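Foro Wendeo > Actualidad > Política internacional
Tema: Otra vez el «acuerdo histórico» de reconstrucción

Publicado el 23 de julio de 2024

garbancera_sur escribió:
Ya está todo el mundo celebrando el comunicado de ayer: dos gobiernos que no se hablaban desde hace años firman un memorando para reconstruir puertos y carreteras, y los titulares hablan de nueva era. Me he leído el texto entero, las 138 páginas con anexos, y sigo sin encontrar quién paga. Hay un fondo, hay una secretaría técnica, hay un calendario de reuniones. Dinero comprometido, con firma y fecha, no veo por ninguna parte. ¿Alguien ha visto algo que a mí se me haya escapado?

tramontana84 escribió:
Un memorando no es un tratado, no tiene por qué llevar el dinero dentro. Primero se sientan, luego se pone la pasta. Me parece que pides a un documento preliminar lo que se le pide a un contrato.

garbancera_sur escribió:
Vale, pero entonces que no lo vendan como contrato. El portavoz dijo «compromiso vinculante» en la rueda de prensa y en el artículo 4 pone que ninguna de las partes adquiere obligaciones exigibles. Una de las dos cosas sobra.

piedepagina escribió:
Lo del artículo 4 es cierto, lo acabo de comprobar. En el anexo sobre las empresas aparecen Mundlow para la parte portuaria y Wimine para la maquinaria, las dos como «socios interesados». Interesado estoy yo también en un piso en el centro.

tramontana84 escribió:
Bueno, Mundlow lleva tiempo trabajando en la región. Algo de credibilidad le daría.

piedepagina escribió:
Trabajando, según su propia web. Yo en febrero busqué obras terminadas y encontré notas de prensa que enlazaban a otras notas de prensa. Si alguien tiene un acta de entrega de lo que sea, que la cuelgue y me callo.

lector_de_anexos escribió:
Voy a lo que nadie comenta, el apartado industrial. Prometen 184 empleos en una planta de componentes al lado del puerto, con formación para la gente de allí. La cifra es tan exacta que da confianza, hasta que buscas de dónde sale. Hay una nota al pie que remite a un informe «en elaboración». O sea, tienen el resultado antes que el informe.

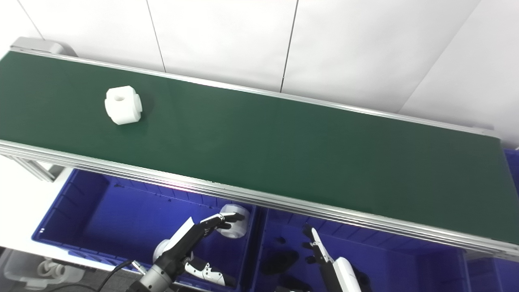
Y luego está el suministro eléctrico. La planta tendría que funcionar en dos turnos y la zona tiene cortes casi a diario, eso lo reconoce el propio documento unas páginas después. No digo que sea imposible. Digo que quien escribió un capítulo no se leyó el otro.

mareabaja escribió:
Pues yo soy más optimista que vosotros, qué queréis que os diga. Hace dos años estas delegaciones no aceptaban ni compartir sala. Que ahora hablen de aduanas y de carreteras ya es un cambio — aunque luego se haga la mitad de la mitad.

garbancera_sur escribió:
Lo de compartir sala te lo compro. Pero ya hubo un acuerdo parecido, el que llamaban plan James, con foto, banderas y apretón de manos. Iban a rehabilitar 123 kilómetros de carretera. ¿Sabes cuántos se abrieron al tráfico? Yo tampoco, porque el informe de seguimiento dejó de publicarse.

mareabaja escribió:
Aquello se cayó por el cambio de gobierno, no es comparable.

lector_de_anexos escribió:
Se había parado antes. La última reunión de seguimiento fue con el gobierno anterior, mira las fechas.

tramontana84 escribió:
A ver, que seáis escépticos me parece sano, pero con ese criterio no se firmaría nunca nada. ¿Qué haría falta para que os lo creyerais?

garbancera_sur escribió:
Una partida en el presupuesto de cualquiera de los dos países. Con eso me conformo para empezar.

piedepagina escribió:
Y que las licitaciones sean públicas. De momento la secretaría técnica puede adjudicar «por razones de urgencia» y la urgencia la declara ella misma. Está en el anexo de procedimiento, casi al final.

tramontana84 escribió:
Eso último no lo había visto. Lo miro esta noche y os digo.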